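Zunero, o cómo se restaura una cinta que se pega al cabezal

El segundo disco de Vojtěch Zelenák pasó décadas sin reedición por un motivo prosaico: el máster estaba grabado en una cinta cuyo aglutinante absorbe humedad. Al reproducirla, la capa magnética se ablanda, deja residuo en las guías y frena el arrastre. El sello Krawczyk conservaba seis bobinas de cuarto de pulgada, dos de ellas con empalmes secos, y ninguna copia de seguridad digna de ese nombre.

El encargo llegó en noviembre al estudio Caltdale, donde Lena Czerwiński lleva las transferencias analógicas. El primer paso fue la inspección en frío, sin pasar la cinta por la máquina: olor, brillo del dorso, adherencia entre espiras, estado del adhesivo en los empalmes. Cuatro bobinas mostraban hidrólisis clara. Las otras dos, de una partida anterior con base de acetato, no la presentaban y se apartaron, pues el acetato no admite tratamiento térmico.

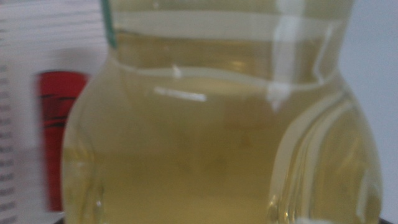

Líquido de tono amarillo verdoso en una botella de vidrio transparente.

El horneado se hizo en una incubadora de laboratorio a temperatura baja y constante, con giro periódico de las bobinas. Czerwiński prefiere ciclos largos y un enfriamiento igual de lento. La mejora es temporal — unas semanas en el mejor de los casos —, de modo que la transferencia se programó sin pausas entre una bobina y la siguiente.

La reproducción planteó otro problema. Las cajas indicaban ecualización NAB, pero los tonos de referencia de la primera bobina no cuadraban con esa curva. Bogdan Kaczmarczyk, ingeniero de las sesiones originales, confirmó por teléfono que la mezcla se había hecho en dos estudios y que el segundo trabajaba con la norma IEC. El azimut se ajustó pieza por pieza. En «Cekley», la suite que ocupa casi toda la cara B, hubo que corregirlo además tras un empalme, donde cambia la máquina de origen.

El resultado contiene 13 cortes: los nueve del álbum y cuatro tomas descartadas. No se aplicó reducción de ruido de banda ancha. El soplo de cinta permanece, sobre todo en los pasajes de guitarra sola, y solo se repararon caídas de señal breves en el canal izquierdo. El rango dinámico es mayor que el del vinilo original, cuyo corte recortaba graves por debajo de la caja de resonancia del contrabajo de Czesław Baran. Ese contrabajo es la principal novedad de la reedición: antes se intuía y ahora articula.

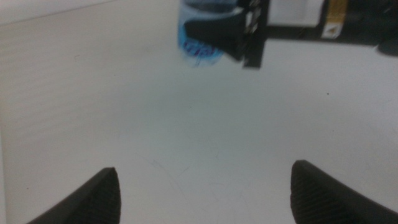 ¿Por qué no se partió de un vinilo en buen estado?
El vinilo ya incorpora las decisiones del corte, entre ellas la suma a mono de las frecuencias graves y la pérdida de agudos hacia el centro del disco. El máster de dos pistas es anterior a esas decisiones y permite tomar otras.

Las notas, firmadas por Yayra Asante, documentan fechas de sesión y microfonía, aunque dejan sin resolver quién toca el armonio en el último corte. La edición en vinilo de «Zunero» dura aproximadamente 17 minutos menos que la digital, al prescindir de los descartes.

Comentarios

pletina_sur: Tengo el prensaje original y los graves son, en efecto, muy pobres. ¿Se indica en la carpeta qué convertidores usaron?

Marisa G.: El armonio de la última pieza siempre lo atribuí a Baran. En directo lo tocaba él.

ohmio: Habría agradecido algo de reducción de ruido en los descartes. La tercera toma cuesta escucharla con auriculares.

Artículos relacionados

Cintas de acetato: conservación y síndrome del vinagre
NAB e IEC: cómo identificar la curva sin tonos de referencia
El catálogo de Krawczyk, disco a disco
Contrabajo y folk: apuntes sobre microfonía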